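Numholm Laundry Basket, Slotted, White

Item 428 — In stock

Laundry baskets have not improved much in our lifetimes, and we have stopped waiting. The Numholm is a white plastic basket with slots in the sides. It holds clothes. When it is full you carry it somewhere, and when it is empty you put it on top of the dryer and forget about it until Sunday.

We stock it because the last one we carried, from Kitov, had handles that pinched. Ivars Rimkutė in our returns department kept a folder of the letters. Some of them were very good. The Numholm has a rolled lip all the way around, so you can grab it anywhere, and it hasn't produced a single letter worth reading aloud.

The slots let air through, so damp towels don't turn into a science project by Thursday. They also let a sock toe poke out, and that sock will catch on a door frame. We consider this a fair trade.

What it holds

One normal load, or one and a half if you lean on it. A heavy bathrobe counts as a load all by itself. Jeans go at the bottom. If you put them on top, the whole thing tips when you take the stairs, and you will be picking up underwear in front of whoever is visiting.

On the folding table

It sits flat, so it can share a table with whatever you're folding. We like it in a back corner, with the long side of the table left free for sleeves and pant legs. Things bunched up at the rim will slump over it. Push them down or fold faster.

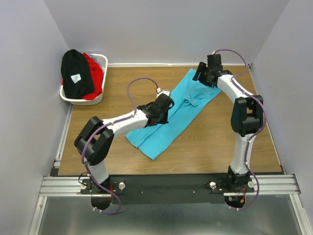

Bright colors should wait their turn in the basket and come out one at a time. Dumping the whole load on the table feels like progress and then you have a pile with no edges. Lay each piece flat, find the hem, smooth out the lump that always gathers at one end, and only then start folding.

Care

Wipe with a damp cloth. Dish soap is fine. Don't leave it against a radiator — Margus Žukauskas did, and his now leans to the left.

Good to know

Baskets nest, so a set of 2 takes up the floor space of one. Cartons of 12 are available for laundromats and large families. The Jultex liner (item 398) fits but covers the slots, so skip it if your laundry is damp.

Color: white. We asked about other colors in July and are still waiting to hear.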